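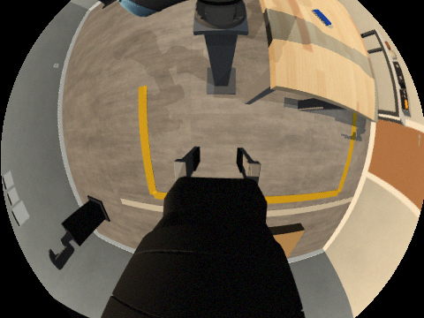 ## Re: Gripper comparison, simulated cell: request for comments

**From:** Brittany MacLeod
**To:** Uredel manipulation list
**Date:** 2018-01-05

Noman Baloch wrote:

> The Flerkberg parallel gripper and the Mets gripper should be compared in the simulated cell before any hardware is ordered. Please confirm which camera views will be recorded, and whether the number of trials per gripper is still 200. My group would also like to know if the wrist view is wide enough to show the floor markings while the fingers are open.

Dear Noman, dear colleagues,

Thank you for these questions. The answers below have been agreed with Peiyu Hou, who maintains the controller settings.

The wrist view does show the yellow floor line on both sides of the open fingers. The wide angle bends straight edges considerably, and the table top is affected as well. Any measurement taken from this view must be corrected first. The correction file is in the shared Iltomlow folder.

The number of trials remains 200 per gripper. A first batch of 100 will use the soda can only, placed upright on the bench. The second batch will use the small flat blue object, which we expect to be the harder of the two for both grippers because so little of it stands above the wood.
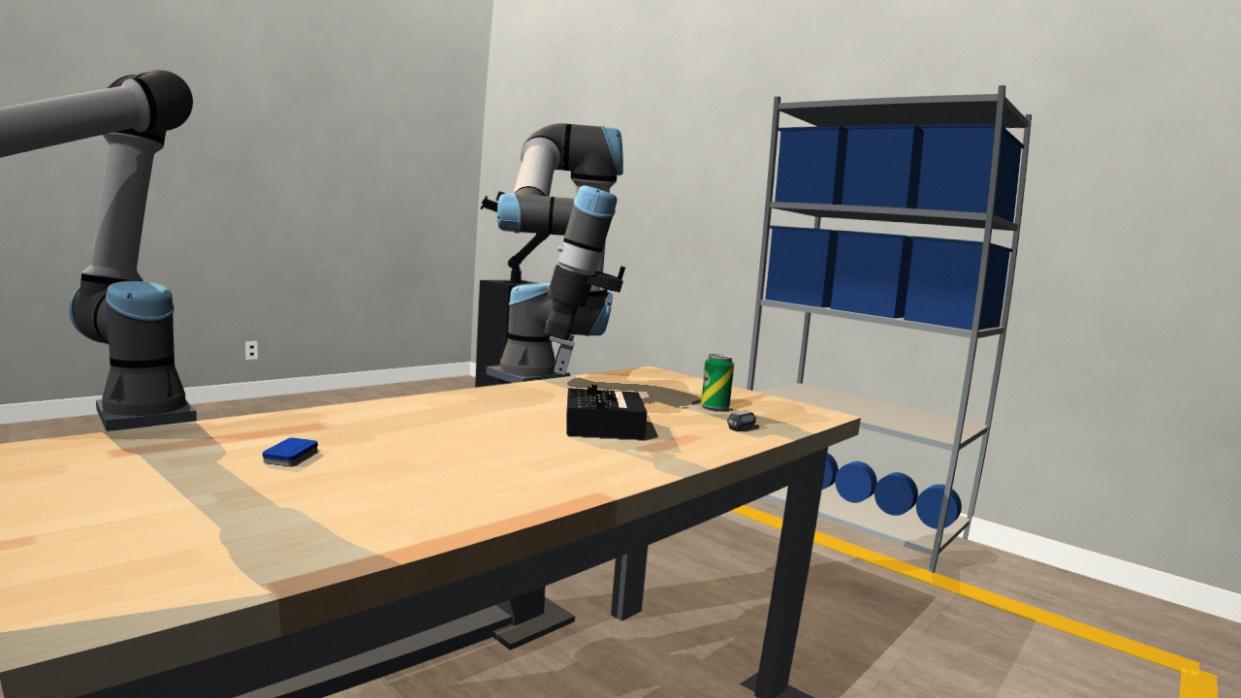 Each trial will begin with the arm folded and the gripper pointing down, and will end when the item has been set back on the table or the time limit has passed. The controller will log joint positions and finger opening at every step. Lighting will be kept the same for both grippers, as the shadows on the bench have affected our object detection in the past.

Colton Ouellet has asked that failed grasps be stored together with successful ones. This request is accepted. Kęstutis Krūmiņa will assign the trial numbers.

Comments on the plan should be sent to this list. Results are expected in March.

Sincerely,

Brittany MacLeod
Uredel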